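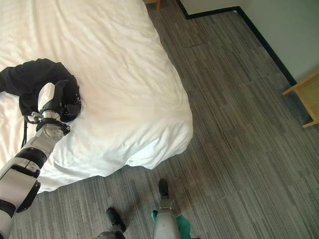 白い掛け布団と黒い服

クロロダーノ乗馬会 エンデュランス部 定例会議事録

日時:2021/9/24 夜の部班のあと
場所:クラブハウス談話室
進行:ウェイン・タンストール
記録:横山ひなた
出席:部員のほか、厩舎スタッフ、見学の方(入部希望)

・前回議事録の確認
訂正一か所。「常歩で帰厩」とすべきところが「速歩で帰厩」になっていました。書いたのは私です、すみません。そのほかは承認。

・グリドゥーラの森ライドについて
いよいよ来年3月、グリドゥーラの森で40キロを走ります! 部として長い距離に出るのは初めてで、今日はほとんどこの話でした。

タンストールさんから下見の報告。入口の橋を渡ってしばらくは砂利道、そこから沢沿いに入ると土がやわらかく、馬がとても気持ちよさそうに歩くとのこと。尾根に上がる手前に長い登りがあり、降りて引き馬で上がってもよいそうです。乗っている人間の脚も試されるので、各自、冬の間に歩いておくこと。頂上の開けたところは風がよく抜けて、見学の方まで身を乗り出して地図をのぞいていました。
獣医検査は途中とゴールの2回。心拍が規定まで落ちないと先へ進めません。競技規則の読み合わせは次回、プリントを使ってやります。
質問「途中で遅れた場合、後ろの組を待ってよいか」。主催者に確認中。タンストールさんが返事をもらい次第、掲示板に貼ります。
質問「蹄鉄の上に保護ブーツを履かせてもよいか」。これも確認中。装蹄師さんの意見では、砂利の区間が長いならあったほうが安心だけれど、沢で水や砂が入るので、慣らしておかないと擦れるそうです。ブーツを試したい人は、まず馬場で短い時間から。

・出場馬と組み合わせ
出したい馬の候補は7頭。全頭を出すという話ではなく、年明けの歩様チェックを見てから決めます。
葦毛の「こむぎ」は体高152センチと小柄ですが、登りでの足運びがとにかく上手! 先月の裏山でも、大きな馬たちが息を入れている横をすいすい上がっていきました。騎乗者は体重の制限があるので、担当を希望する人はスタッフに相談してください。
鹿毛の「ろくべえ」は先頭に立つと物見が多く、後ろにつけると落ち着きます。こむぎの後ろがよさそう、という意見に賛成多数。放牧地でも隣どうしなので相性は心配なさそうです。
栗毛の「さざなみ」は夏に少し痩せたので、飼料を見直しながら様子を見ます。スタッフによると、このところ食いが戻り、夕飼いのときに前掻きで催促するそうです。元気な証拠ということで、一同ほっとしました。

組み合わせは仮決めもまだです。「この馬で出たい」という希望は紙に書いて黒板横の箱へ。第二希望まで書いてください。

・トレーニング計画
秋のうちは距離より時間。常歩を長く、速歩は短めに入れて、馬の息が戻るまでの様子を毎回ノートにつけます。ノートは馬ごとに一冊、鞍置き場の棚に用意しました。鉛筆も一緒にひもで結んであります(持っていかないでください!)。
心拍の測り方は、肘の後ろに聴診器を当てるところから練習します。今日、実際にこむぎに協力してもらったところ、音が聞こえた瞬間に歓声が上がり、こむぎの耳がぴんと立ちました。次は歓声なしでお願いします。でも、あの力強い音は一度聞くと忘れられません。見学の方も全員聴かせてもらえました。
聴診器は獣医の先生のお下がりを含めて使い回します。使ったあとは耳に入れるところを拭いて戻すこと。
森のコースに近い環境での練習として、月に一度、裏山の林道を使います。雨のあとは路面が荒れるので、当日の朝にスタッフが歩いてから実施の可否を決めます。

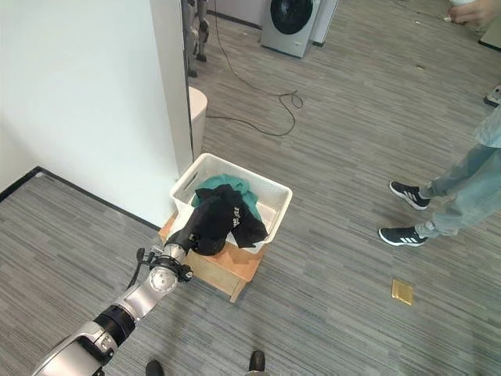 ・部の服の色
当日に着る上着とシャツの色について、話し合いが一番盛り上がったのがこの議題です。森の中で仲間を見つけやすい明るい色がよい、馬の毛色に合わせたい、汚れの目立たない色がよいと、意見はいろいろ。黒だけでは木陰に入ると見えにくい、という指摘ももっともでした。私の一押しは黒と青緑の組み合わせです。写真の白い洗濯かごでは、縁に黒い服が掛かり、その後ろに青緑の服がのぞいていますが、並ぶと互いの色がよく引き立っています。葦毛にも鹿毛にも栗毛にも似合うはず! タンストールさんはえんじ色を推していて、こちらも捨てがたい。次回、手持ちの服で近い色のものがあれば着てきてもらい、馬の横に立って見比べることになりました。
胸や袖に部の名前を入れるかどうかは、色が決まってから。刺繍がよい、プリントで十分、と分かれています。
ヘルメットの色は各自のもので構いません。ただし安全規格の確認は必須で、落馬で強く打ったものは見た目がきれいでも使わないこと。プロテクターも同様に、ファスナーや留め具を点検してください。

・鞍と馬具
ボストレームの長距離用の鞍を試乗用に借りられることになりました。部員のつてで、期間は来月いっぱい。座面が広く、鐙が少し前に付くので、馬場鞍に慣れた人は最初に腰が後ろへ逃げるかもしれません。試乗した人の感想は「ソファみたい」「登りで前に体重を移しやすい」「短足の私には鐙革が長い」。鐙革は短いものをクラブの備品から出します。
馬の背に合うかどうかが先なので、必ずスタッフに当ててもらってから乗ること。こむぎは背中が平たく、き甲が低いので、前橋の幅を特に念入りに見ます。
ゼッケンは厚手のものを各馬に用意。洗濯のときに柔軟剤を使うと汗を吸いにくくなるので、使わないでください。面ファスナーに毛がからまったまま干すのも避けましょう。これはスタッフから何度もお願いが出ています。
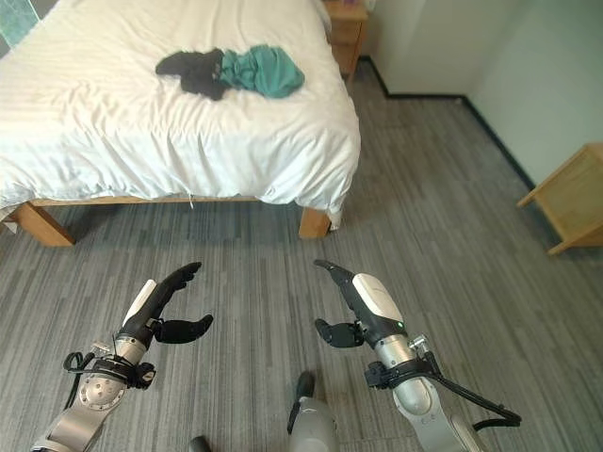

白い掛け布団の上、黒っぽい服と青緑色の服

・前泊の宿
宿はドルラードを第一候補にします。森の入口に近く、主催者の用意する仮設馬房まで朝に歩いて行けるのが決め手です。馬の到着は前日の昼、人間の夕食は早めにして、夜の飼い付けと水の確認を交代で回ります。当番表は横山が作ります。夜の見回りは寒いけれど、馬が干し草を噛む音だけが聞こえるあの時間が大好きなので、私の名前が多めに入っていても気にしないでください。
部屋割りは、朝の早い人と夜の見回りの人を分ける案が出ました。いびきの自己申告も受け付けます。
乾いた靴下を多めに持ってくること。昨年の雨の練習会で、靴下を全部濡らした人が軍手を足にはめようとして大笑いになりましたが、本人いわく「指が邪魔」だったそうです。
朝食の時間が検査の受付より遅いので、おにぎりに替えてもらえるかどうか宿に聞きます。担当、タンストールさん。

・馬運車
クラブの車だけでは足りない場合、近隣クラブとの相乗りを相談します。出場馬の数が決まってからの手配です。
ろくべえは積み込みに時間がかかるので、秋のうちに練習を始めます。先週は前肢だけ乗せて、にんじんを食べて、降りて終わり。それでよいとのことでした。焦らずいきましょう。
輸送中の干し草は細かい目のネットに入れ、高さに注意して結ぶこと。結び方は引き解け結びで統一します。自信のない人は厩舎の柱で練習を。

・クルー(付き添い)の役割
乗らない人の仕事が山ほどあります。水を運ぶ、馬体を冷やす、鞍を外す、歩かせる、時計を見る、騎乗者に何か食べさせる。やってみると、これが本当に楽しい! 春の短いライドで付き添いをした部員から「自分が乗るより緊張して、ゴールで泣いた」という話がありました。
冷やし方はスタッフが実演。首筋と肢の内側から水をかけ、汗こきで切って、またかけます。

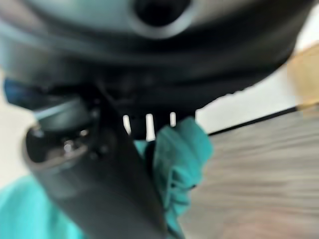

水をかけたままにせず、切るところまでが一組です。寒い日にはお尻の大きな筋肉を冷やしすぎないよう、馬着をすぐ掛けられるところに置いておきます。誰が馬着を持つかまで決めておくと、慌てません。
引き馬の担当は、検査のときに速歩で一緒に走ります。馬の肩の横、手綱は少しゆるめ。頭を押さえつけると歩様が見てもらえないとのことでした。見学の方がさざなみと走ってみたところ、初めてとは思えないほど息が合っていて拍手! ぜひ入部してください、待っています。

・費用
参加費は主催者の正式な要項が出てから集めます。宿と輸送の分は別に集金しますので、まだ何も払わないでください。キャンセルの扱いも要項を見てから相談。
鞍の試乗は無料ですが、傷をつけた場合の取り決めを書面でもらいます。

・その他
蹄洗場の排水が流れにくくなっています。裏掘りの泥は先にちりとりで取ってください。
談話室の本棚に、長距離騎乗の古い雑誌を置きました。英語ですが写真が多く、砂漠を走る馬の美しいこと。持ち出しはノートに記名を。
白い子猫が飼料庫に入り込んでいます。戸の開け閉めのときは足元に注意。

・宿題
タンストール:主催者への質問、宿の朝食の確認
横山:見回り当番表、組み合わせ希望用紙、ノートの表紙に貼る馬の名札
全員:近い色の服を着てくる、ヘルメットの点検、歩く

次回は規則の読み合わせと服の色の見比べ。日程は掲示板でお知らせします。えんじ派の皆さんもお忘れなく!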